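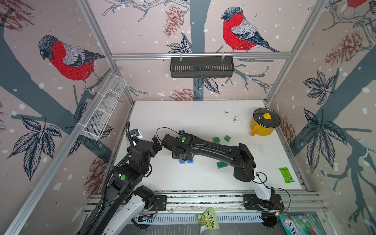 Right gripper closed on a blue block, left fingers slightly open.

November, Jellcombe bench, two-arm cell

Finger comparison, continued. Left arm has the Vorkton fingers on, right arm has the Drustora set. Same controller settings on both, same jaw speed. Task is the plain one: pick a toy block off the table, lift, carry to the middle, put down. Pot and lid stay in the back right corner for later, nothing with them today.

Started at 28 percent closing force because that was the number in the old config file. Too much for the Drustora fingers. They close fine, but the tips spread when they meet the block off center and the block turns a little before it leaves the table. At 12 percent the turning mostly went away. Vorkton fingers didn't care either way, though at 12 they let go of a long block once during the carry.

Flat pieces are harder than the small ones for both sets. With the long face down on the table you have to come in across the narrow side, and the wrist angle has to be right or one tip lands on the studs. The Drustora tips are a bit thinner and get in beside the block more easily. Vorkton tips need a gap next to the block, so clusters are a problem. I pushed a few blocks close together on purpose and the left arm spent most of its time nudging the neighbors.

Reach across the center is tight. When both grippers work near the middle, the right upper link comes over whatever is lying in front of it and you lose sight of those blocks from the operator side. Moved the handover point 4 cm toward the back wall. Better, but the left conduit starts to pull at that distance. Needs a longer loop or a different clip at the shoulder.

Second round with more blue blocks, placed in a loose group between the arms. 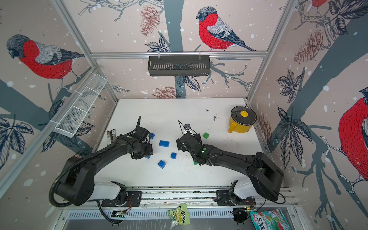 Vorkton support wrote back in the afternoon that the drop at low force is expected with smooth pads, and that they would try 20 before changing any hardware. They also asked whether we home the jaws after every finger swap. We don't. The old procedure only homes at power-up, so the zero on the left gripper may have been wrong for the whole first round.

Homed both and repeated the long block at 12. No drop this time, but I only did 8 picks, so I wouldn't put that in the report yet. Will run 20 as they suggest and log the motor current alongside.

Voß pads have not arrived. If they come they go on the left arm first, same blocks, same order.

To do:
Add a homing step to the swap procedure.
Wipe the table before the next round, crumbs at the back and between the blocks.
Longer conduit loop on the left arm.
Change the default force in the config so the next person doesn't start at 28.
Check the Drustora fingertip screws again. One was a quarter turn loose when I shut down.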